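Notebook, January, 9:40 pm

Third evening on the Stinstead mount drop. For anyone reading this cold: Jemico says the marsh elk now drops "at an improved rate" from the Enov raid boss since the last patch. The patch notes give no number. The forum has settled on 7 percent, as far as I can tell from one person saying it twice.

Runs logged so far across our accounts: 74. Mounts seen: 1. At 7 percent I would expect five or so. One is low but not impossible, so I'm not calling it broken yet. I'm also not calling it improved.

Things I don't trust in our own log:
– The first 17 runs were done before the server restart. Might be old rates. Marked them with an O and will count both ways.
– Two of us skip the side room, one doesn't. Shouldn't matter. Check anyway.
– Lucky charm was on for an unknown number of runs. The tooltip says it affects "rare finds" and I have never seen any proof that mounts count as rare finds.
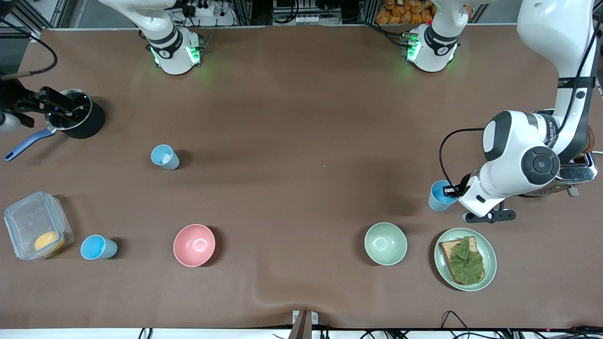 The bench, two arms over the brown top.

The Bajwa vendor is the other route. The elk costs 1055 tokens there, and the weekly cap has not moved, whatever the newsletter implies with its "easier than ever." Bought the bridle first by mistake. It does nothing without the mount and can't be refunded. Do not buy the bridle.

Also tried the claim that the elk swims faster than the basic pony. Borrowed an account that has one, rode both from the Stinstead dock to the far buoy, same line each time. The elk came in ahead once and behind twice. My timing is sloppy, but if there were a big bonus I think I'd have seen it. The jump is nicer, I'll give them that.

Next:
– no charm for the next batch, everyone
– write down the run even when it drops nothing, especially then
– ask support whether the drop is per player or per group (last time I got a pasted answer about clearing my cache)

10:55 pm. Four more runs, nothing. One pair of boots, wrong class. Log updated, old rows left as they were.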